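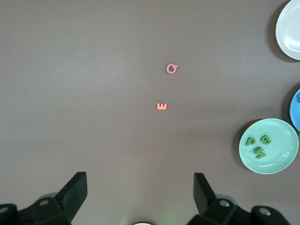
Nivik Help > Manipulation Data Team

Wrist camera episodes: how much should the start layout vary?

Jirayu Ratanaporn
We are collecting teleoperated demos for a letter sorting task: foam letters go on the plate that matches their color. The frame attached is from the wrist camera partway through an episode, with the green B, N and P on the green plate and the pink Q and orange E still on the table. We have 509 episodes. The policy trained on them grasps well when a letter is upright and often misses when it is rotated, like the E here. Plates have stayed in the same positions throughout. Do I need more episodes or different ones?

Chareonsuk
Different ones. Check how many of the 509 start with rotated letters before you record anything else. If operators place letters by hand they tend to set them upright, and the policy learns one wrist angle. We scripted the start poses: the tool prints a position and angle for each letter, and the operator matches it. Every 20 episodes we also move the plates. In your frame the white and blue plates are partly out of view at the right. That is fine for some episodes, but with fixed plates the policy can memorize where to go and ignore color.

Also hold out 6 layouts and never train on them. Otherwise you can't tell if the new data helped.

zellport
more data fixed it for us, we went to around 3,000 and stopped worrying about it

Jovis
Depends on the gripper too. Log the wrist angle at the moment of closing and plot it. If the plot is one narrow peak, you have your answer.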